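Burnlow Snack Log: README

Burnlow is a small table of what people ate between meals while trying to lose weight. It holds 400 entries from 58 adults, each kept over 3 weeks in May. Everyone followed the same Stonero meal plan and wrote down anything eaten outside it.

Columns
person: number only, no names
day: day of the plan
time: 24-hour clock
food: free text, spelling left as written
amount: household measures (spoon, slice, handful)
hunger: 1 to 5, scored before eating

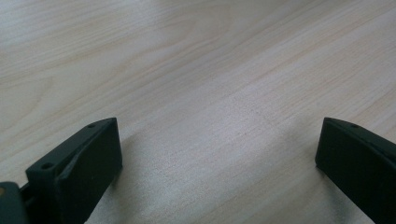
Drinks are in the same table as food. Black tea and coffee were left out unless sugar was added. Calories are not included, as handfuls and slices vary too much to convert.

Known gaps
19 entries have no hunger score. Weekend evenings are thin. Blank days may mean no snack or a forgotten entry, and the table cannot tell you which.

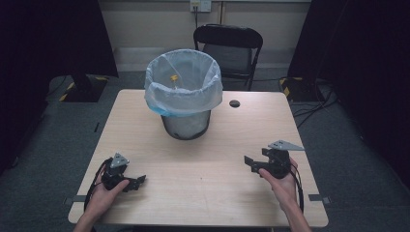
Anselmo Esteban asked whether biscuits eaten with tea should count as one entry or two. They count as two, with the same time on both rows.

Changes
May 18, 2026: duplicate rows removed, amounts tidied.

Corrections go to the Soltani list, with the person number and day.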